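8 April 2020

**Petis wants 700 home desks sold by summer. Buyers should read the small print.**

Furniture seller Petis said Wednesday that it will push a new line of solid wood work tops at people who have found themselves doing their jobs from the kitchen. The line is called Florus, it starts at $400, and the company says it will "last a working lifetime." That is a bold thing to say about a product that went on sale in February.

The pitch leans hard on the wood. Tops are made from short strips glued side by side, a method that has been used for kitchen counters for decades and that lets a maker use up pieces too small for anything else. There is nothing wrong with that. Plenty of good counters are made this way. But the Petis sales page calls it "a craft process," and charges $197 more than the same firm asks for its plain pine top of the same size.
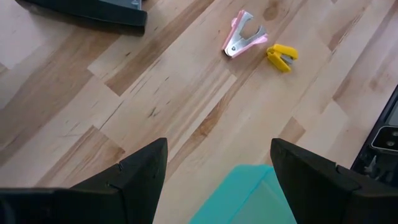
*Butcher-block style wood, with strips in shades from pale blond to honey brown.*

Asked what the extra money buys, Petis pointed to a finish it says stands up to hot mugs, ink and cleaning spray. It did not say who tested the finish, or for how long. A request for the test results was answered with a link back to the sales page.

The guarantee is also thinner than it sounds. The "working lifetime" line appears in large type at the top of the order form. Further down, the cover is set at 2 years, and it leaves out stains, scratches, warping and "normal change in the joints." Anyone who has owned a glued wood top will know that those are most of the things that go wrong with one. Buyers must also oil the surface twice a year with a product sold by Petis and keep the receipts.

Then there is delivery. The tops come from a plant in Harau that is working short shifts, and the company would not give a firm date for orders placed this week. Cards are charged on the day of the order all the same. Refunds for late delivery come as store credit.

Petis says early demand is strong but would not share sales numbers. Its rival Farkas, which sells a similar top, has made no change to its own prices and says it has none planned.

Families are a big part of the campaign too, with the company telling parents that one large table can serve for office work in the morning and play in the afternoon. Most tables can do that already, including the one people own.

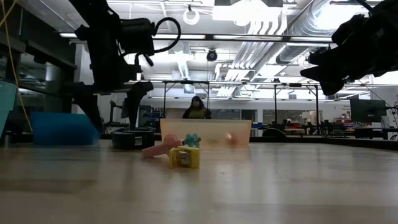 Judit Sárközi, who ordered a Florus top in its first week, said she would not do it again at that price, and that a friend's secondhand counter "sanded down and oiled on a Sunday" had held up just as well. She is still waiting to hear whether a gap along one seam counts as normal change.

Petis said it answers all claims in the order they arrive.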